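Cekport Wartungsset für Parallelgreifer im Test

Wir betreiben eine Zelle mit zwei Armen, die Wäsche vom Sofa aufnimmt und in einen Korb legt. Nach 3000 Zyklen wird bei uns gewartet. Bisher lag das Werkzeug dafür in drei verschiedenen Schubladen, seit Mai benutzen wir das Wartungsset von Cekport.

Im Koffer liegen Drehmomentschraubendreher, Fühlerlehren, Ersatzschrauben, eine Tube Fett, Kabelhalter mit Klettband und eine Einstelllehre für die Fingerparallelität. Dazu kommt ein Heft mit den Anzugsmomenten, leider nur auf Englisch. Der Koffer schließt ordentlich, die Schaumeinlage ist aber knapp geschnitten. Die Fühlerlehren bekommt man mit Handschuhen kaum heraus.

Am meisten bringt die Einstelllehre. Man klemmt sie zwischen die Finger, fährt mit wenig Kraft zu und sieht am Spalt, ob ein Finger schief sitzt. Bei dünnem Stoff macht sich das sofort bemerkbar: Ein Ärmel rutscht unten durch, während die Spitzen schon anliegen. Kristóf Szekeres hat früher nach Augenmaß justiert und dafür einen halben Vormittag gebraucht. Mit der Lehre sind beide Greifer vor der Frühstückspause fertig.
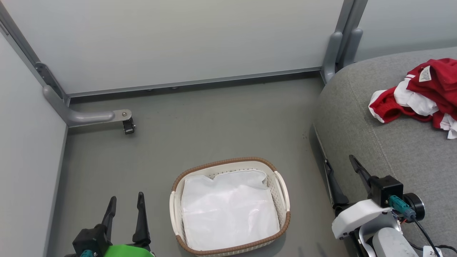 Nach dem Justieren kontrollieren wir immer auch die Lage von Korb und Sofa zu den Armen. Dafür enthält das Set nichts, wir kleben Marken auf den Boden. Ein verschobener Korb sieht im Protokoll zunächst wie ein Greiferfehler aus, und wir haben deswegen schon einmal völlig intakte Finger getauscht.

Die Kabelhalter sind brauchbar, solange man sie nicht zu straff setzt. Am Handgelenk braucht die Leitung eine Schlaufe, sonst zieht sie bei jeder Drehung am Stecker. Eirini Fragkou hat zwei Halter gegen die von Narthorpe getauscht, deren Klettband breiter ist. Das Fett ist in Ordnung, riecht aber stark.

Weniger zufrieden bin ich mit dem Schraubendreher. Die Skala ist fein und bei schlechtem Licht schwer abzulesen, und der Einstellring verdreht sich im Koffer. Vor jedem Einsatz also nachsehen. Beim ersten Durchgang habe ich das vergessen, bei Zyklus 2903 meldete die Steuerung dann Spiel an einem Finger. Die Schraube war zu schwach angezogen. Das war mein Fehler, ein rastender Ring hätte ihn verhindert.

Ersatzschrauben lassen sich einzeln nachbestellen, die Lieferung dauerte bis zu vier Tage. Die Lehre gibt es ebenfalls ohne Koffer. Wer schon einen guten Drehmomentschlüssel besitzt, kommt damit günstiger weg.

Bewertung: 4 von 5 Punkten. Abzug für den Schraubendreher.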